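Filed under: Shop Log / Grippers / Ongoing

June, late start. Second pair of Zodine hand grippers is together. Claim on the Henao parts page is that the jaws will close on "anything on your dresser." I doubt it. Boxes and bottles, sure. A comb is a thin rod with a lot of flimsy teeth on one end, and I want to see it picked up flat off a hard top and put in the basket before I believe a word.

Spent 90 minutes on the left jaw before anything else. Rack felt gritty near full open. Cleaned it, put it back, still don't love it. Gladys Cáceres says it's fine. She said that about the last one.

Plan is 4 grips on the handle, then 4 at the neck where the teeth start. Log every miss, including the dumb ones. 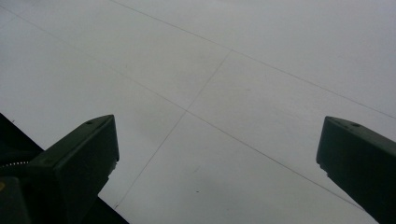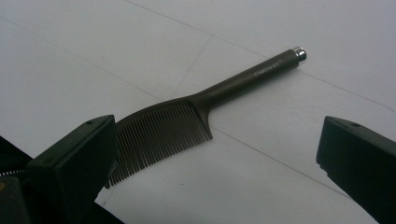
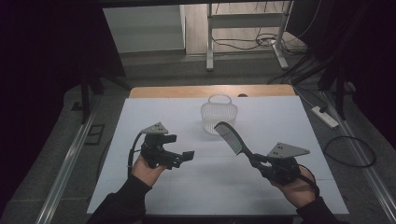 Yurani Chambi wrote under my notes that I'm blaming the jaws for what is really a wrist problem: come in square to the handle and it holds, come in at a slant and it rolls out, and no new pads will fix that. Maybe. I'd like to see her numbers. The 1,241 closes she keeps quoting were all on foam blocks.

Still open:
- pads: stock or the softer Skimel ones, don't buy both
- do the jaws stay parallel under load? never measured
- rated for 4,000 cycles, says who
- recheck left rack before the next run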